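Kurside School of Handwriting was founded by Jocelyn Chisholm in two rented rooms above a bookbinder's shop in Savunach. It now teaches adults and children from the age of eight, and has welcomed more than 2,000 pupils since it opened.

## What we teach

The School offers courses in everyday handwriting, italic and formal lettering. Each course lasts 12 weeks and is taught in classes of no more than five. Pupils who have completed the first course may apply for the Chisholm Certificate, which is assessed in November on three pieces of written work. Private tuition is available by arrangement with the office.

## Our approach

Teaching begins with posture and the hold of the pen. Left-handed pupils follow their own course book, prepared by the School. Paper and ink are included in the fee. Pupils may bring a pen of their own if the tutor agrees.

Applications are considered in order of receipt, and those on the waiting list are informed in writing.

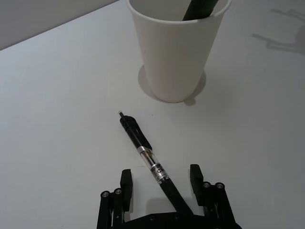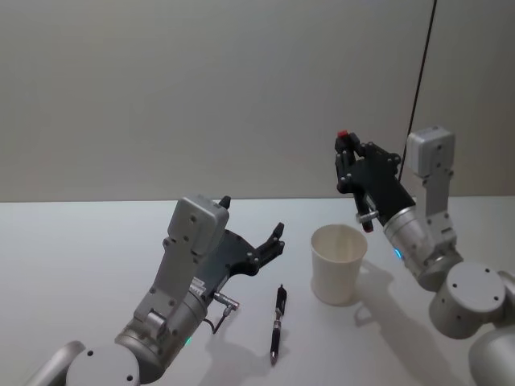 Sheldon Gill wrote to us after the italic course that his letters to his sister are now read at the first attempt, and that he has put his name down for formal lettering.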